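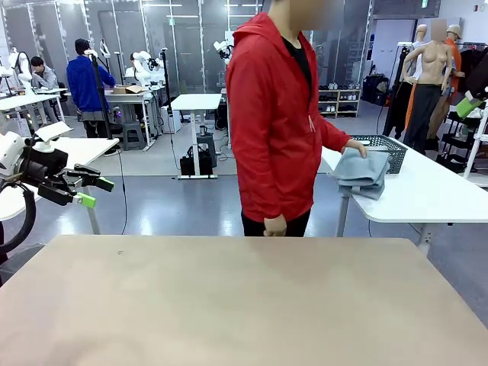
May
By Nelu Tudose

Minutes of the grants scrutiny panel, Zerkevach town council

Present: the chair, five panel members, the grants officer, the council's legal adviser. Nelu Tudose took the minutes. Two members of the public sat in and one of them spoke under item 4. The meeting opened at 6.10 pm, the chair having waited for a quorum.

1. Minutes of the previous meeting

Agreed with one change. The phrase "the panel was reassured" was struck out at the request of two members, who said they had not been. It now reads "the panel was told".

2. Matters arising

The grants officer had been asked to find out who approved the wording of last year's call for applications. He said it was "a shared effort". Asked who shared in it, he said he would have to check the emails. This is the second meeting at which he has said so. The chair asked for the emails themselves.

The register of interests is still not on the council website. The legal adviser said a technical fault was being looked into. A member noted that the page listing the mayor's public engagements had been updated that morning and seemed to have no fault at all.

3. Grant to Giminix for the "Open Town" information channel

The panel had before it the grant agreement, the first progress report and a set of invoices. Giminix received 515 thousand from the local media fund to run an online channel explaining council decisions to residents. The report says the channel has reached "a broad and engaged audience".

The chair asked what that meant. The grants officer said the report spoke for itself. A member said it did not, and read out the only figure in it, which is 200 subscribers. She asked whether these were residents. The officer did not know. She asked whether the agreement required them to be. It does not.

There was a long discussion of content. The agreement promises weekly items on council business. Members had gone through the channel before the meeting and found 9 published items since it started. Three are interviews with the deputy mayor. One is a greeting from the deputy mayor on the opening of a bus shelter. The officer said the bus shelter was council business. The chair accepted that, and asked whether the greeting needed a production budget.

On the invoices, a member pointed out that the largest is for "strategic communication support" from a firm called Erer. No description of the work is attached. Erer's registered address is the same building as Giminix, on the same floor. The officer said many firms share buildings. The member agreed that they do, and asked if anyone from the council had been up the stairs to look. No one had.

The legal adviser warned the panel against drawing conclusions. It was recorded that no conclusion had been drawn and that questions had been asked.

Agreed: the officer to request a full breakdown from Giminix, including what Erer was paid for and by whom the work was signed off. The second payment should be held until the panel has seen it. The officer said he was not certain the panel had the power to hold it. The legal adviser thought it could recommend a hold. The recommendation was carried, four votes to one, with one abstention.

4. Complaint about posts by the channel's presenter

A resident, speaking from the public seats, said the channel's presenter had used his own page to mock people who signed the petition against the Bogdan road scheme, and had done so during the period paid for by the grant. She handed over printed copies.

The grants officer said that what a presenter writes on his own page is his own affair. The resident said she had no quarrel with his opinions – she objected to paying for them. Several of the posts carry the channel's logo. The officer said he had not been aware of this. The chair asked whether anyone in the department reads what the fund pays for. The officer said there was no budget line for monitoring.

One member felt the complaint was being blown up because of the coming elections. He said people on all sides write foolish things online and the panel should not become a censor. Another replied that the agreement has a clause on political neutrality which the council itself drafted, and that it was either meant or it wasn't.

The printed copies were accepted into the file. The legal adviser will give a written view on whether the clause covers personal pages carrying a funded logo.

5. Scoring of applications

The pass mark in the last round was 75. Giminix scored exactly that. Individual score sheets were requested in advance, but only the averages were supplied. The officer said the sheets were confidential to protect the assessors. The chair said names could be covered up, as was done in the year before. The officer will ask.

A member wished it noted that he does not expect to see them. It is noted.

6. Any other business

A member asked whether the fund would reopen in the autumn on the same terms. The officer said the draft call was already with the mayor's office. The panel had not been shown it. The chair asked for a copy before the next meeting and for the item to be placed first on the agenda, as it has a way of being reached when people are putting their coats on.

Actions

Grants officer: emails on the wording of the call; breakdown from Giminix; request for score sheets; copy of the draft call.
Legal adviser: written view on the neutrality clause; date for publishing the register of interests.
Chair: letter to the mayor's office recommending that the second payment be held.

The meeting closed at 8.25 pm. The date of the next meeting is to be confirmed by the mayor's office.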